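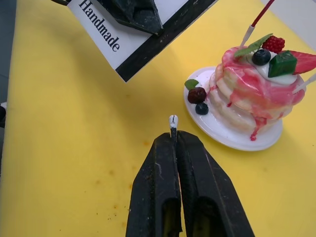

Card first, sticks second

I put the card through four versions before settling on this one. White stock, one word in a black serif, a heavy black border. The border makes the white face look whiter than the stock is, which matters on a yellow surface, where cheap card goes slightly cream. The diagonal setting stays legible at a distance of one table. I cut 50 of them in September and have used 30.

Fold before you trim. A tent card folded after trimming never stands square, and the error doubles at the base. Score with an empty ballpoint against a steel rule, fold away from the score, press under a book overnight.

The cake is a small pink one on a white plate, with a strawberry, green leaves and dark berries on top. It is a display piece, so the only question is how many sticks it can carry before the top looks crowded. My answer is two, placed behind the fruit. A third pulls the eye off the strawberry. 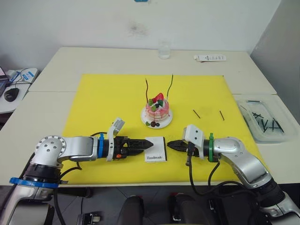 Two sticks in, card in front, spares to the right.

The tub of sticks goes off the mat, on the right. I used to keep it on the mat and kept knocking it with my sleeve. Sticks that have been taken out but not placed go down on the mat singly, with a gap between them. If they touch, picking up one moves the other, and the white tips get rubbed.

On the tips: most of the dark sticks I buy come as a mixed lot of 500 from Utholm, and quality varies. I sort each lot by rolling the sticks across a flat plate. Straight ones roll, bent ones wobble and stop. Slightly bent is acceptable if the bend ends up above the icing line and leans outward. Discard anything with a split at the lower end, as it will widen the hole.
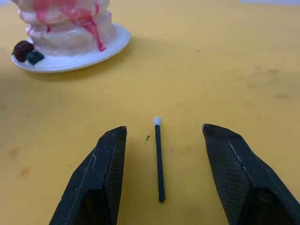 White-tipped stick. Pick up at the middle of the shaft, never by the tip.

Insertion is vertical, slow, and done once. Correcting the angle afterward leaves an oval hole and the stick drifts over the next hour. If it goes in badly, take it out, move it by one stick width and start again.

The mat is matte yellow and marks easily. Damp cloth, no detergent, then a dry cloth. Crumbs come off with a soft brush before the cloth, otherwise they smear. Some of the orange stains on mine are permanent and I have stopped treating them.

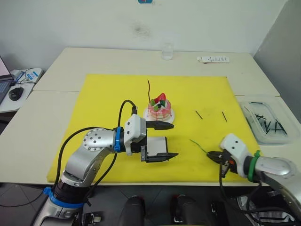
Color

Green is the alternative to black. A thin green stick picks up the leaves and disappears among them, so it works as a support for something else and poorly as a candle. Black reads clearly against pink icing and against a white wall. I have not found a use for both on the same cake.

Next I want to test a smaller card, at the same border weight.

Comments

Hamish Buchanan
What weight is the card stock? Mine sags along the fold after a day or two.

Lenuța Pană
The rolling test works for skewers too. I do it on a window pane.

Ross Geddes
Two sticks looks sparse to me. I would put in four and take out a berry.

Ju-won Joo
Hamish, check the grain direction. The fold should run along it.

Related posts

Scoring card without a bone folder
Plurnow border tape, second roll
Yellow, gray and white backgrounds compared
Storing small sticks: tubs and trays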